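Undale Keeps Its Consular Tie With Neluvus, but on Narrower Terms

Monday, April 27, 2020

The cooperation agreement between the port city of Undale and the island territory of Neluvus was due to lapse this month. It has been extended for 27 months, with changes to the sections on student visas, fishing access and the honorary consulate. Carla Rawashdeh, who advised the Undale delegation on treaty language, spoke by telephone about what was signed.

"The word 'renewal' is inaccurate," Rawashdeh said. "The old text expired. The parties signed a new instrument that carries over 13 of the earlier articles. If a dispute arises, a panel will read the new text first."

The main change concerns fees. Under the earlier agreement, each side waived charges for students and seasonal workers. The new text keeps the waiver for students and sets a cap of 700 permits a year for seasonal workers. Permits above the cap are charged at the ordinary rate.
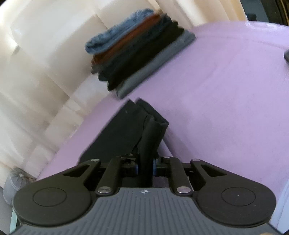 Rawashdeh said the cap was the last item to be settled. Neluvus had asked for no limit, and Undale had opened with 100. "The final number came from processing capacity at the Dumel office," she said. "It has no political meaning beyond that."

The agreement also moves the honorary consulate from Dumel to Kang, where most Neluvus nationals in the region now live. The consul may certify documents and forward passport applications but may not issue passports. Rawashdeh described this as standard practice for an honorary post.

She was more careful on fishing access. The two sides signed a side letter that allows joint patrols and leaves the boundary question open. "A side letter can bind the parties if it is drafted that way," she said. "This one says 'intend to' throughout. I would read it as a statement of policy."
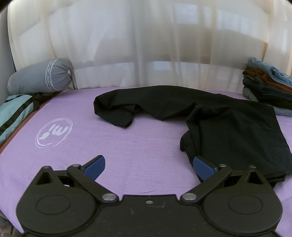

Entry into force

Each side must notify the other in writing that its domestic approval is complete. The agreement takes effect on the date of the second notice. Undale's council has already voted. The Neluvus assembly has the text in its legal office, and no vote has been scheduled.

Until then, permits issued under the old agreement stay valid to their printed date. "Holders do not need to reapply," Rawashdeh said. "New applicants should wait for the second notice, or pay the ordinary fee."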